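Citing a magazine article when the pages don't run in order

I'm writing a short paper on household habits and using an article from a home magazine called Lustora. It starts on page 5, then jumps to page 68 for the last few paragraphs. My instructor wants page numbers in the works cited list. Do I write 5-68? That makes it look like a huge article. It's due in June.

Maritza Nina
In MLA you put the first page and a plus sign, so 5+. Do that any time the pages aren't consecutive. In the body of the paper, cite the exact page your quote came from — 68 if it's from the end. 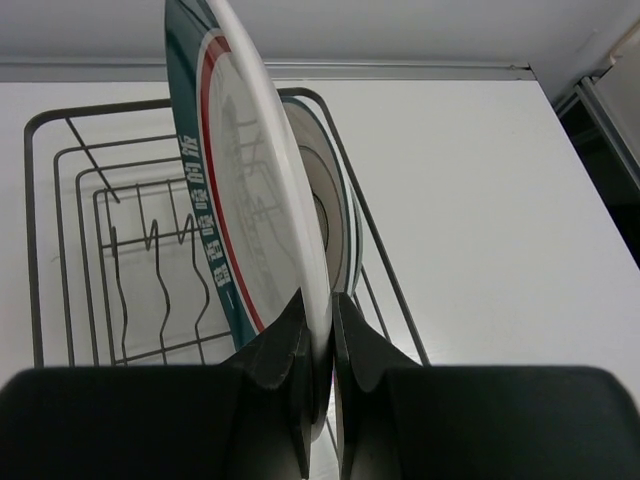 Lustora, no. 923, p. 5

If the magazine has an issue number, include it before the date. Leave out the "p." inside parentheses in your text.

Santino Fuentealba
I always just wrote both pages with a comma and never lost points. Might depend on the teacher. APA does want all the pages listed, so check which style you're supposed to use.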